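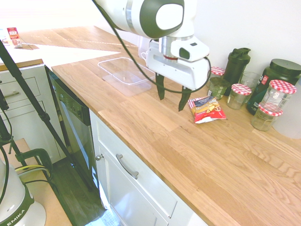 Most households already own enough containers and simply do not keep them where the food is, according to Arnel Pangilinan, who told guests at the opening of the Aitken Home Kitchen Room in Parkport that a counter should be sorted before a single new jar is bought.

PARKPORT, 05/09/2019. Bruvine today announced the opening of the Aitken Room, a free teaching kitchen for residents who wish to store dry food and snacks with less waste. The room is fitted with a butcher block countertop and stocked with everyday items such as glass jars with checkered lids, clear plastic boxes, cups and drinking glasses.

Sessions last two hours and are open to groups of up to 17. Participants learn to clear a counter, match lids to jars, move opened snacks into closed containers and label what remains. Each household will receive a printed guide, Prometo, which covers cleaning and reuse of jars. Bruvine has printed more than 2,000 copies, and further copies will be held at the front desk.

The program will run through March. Residents may bring their own jars and tubs, washed and with labels removed. Registration is required and may be completed in person at the Aitken Room.

This website uses cookies to improve your visit. Accept | Manage settings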